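Before you query a change to your pay, have your last two payslips and your grade letter to hand. This guide is for staff on the Nalerville council scale. Cotby and Heo contract staff are paid separately and should use their own forms.

## Check what you should be getting

1. Find your grade and step on the letter. The step is the small number after the stroke.
2. Look up the monthly basic for that step in the current table. Grade 10, step 1, for instance, is 2,932 before allowances.
3. Add any allowance you hold. The cost-of-living allowance is a flat 74 a month for full-time posts and is reduced in line with hours for part-time ones.
4. Compare the total with the "gross" line on your payslip, before tax and pension.

If the December payslip looks too high, check for back pay. It appears on its own line with the code BP and doesn't repeat.

## Send the query

Log in to Dondero, the payroll portal, and choose **My pay**, then **Raise a query**. Pick "Allowance" or "Basic pay". If both are wrong, send two queries, as they go to different desks.

Attach both payslips as PDFs. Put your payroll number in the first line of the message and state the amount you think is missing. Keep it short.

Queries sent by the 23rd are looked at before the next pay run. A reply can take up to 10 working days.

## If you disagree with the answer

Ask for the calculation in writing, using the same query number. You can then take it to your union rep or ask your line manager to refer it to the pay panel. Opening a new query puts you back at the end of the queue.

Last checked against the pay table on April 8, 2024. Allowance rates may change once the new budget is passed, and your step date stays the same if they do.
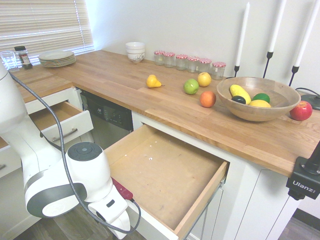
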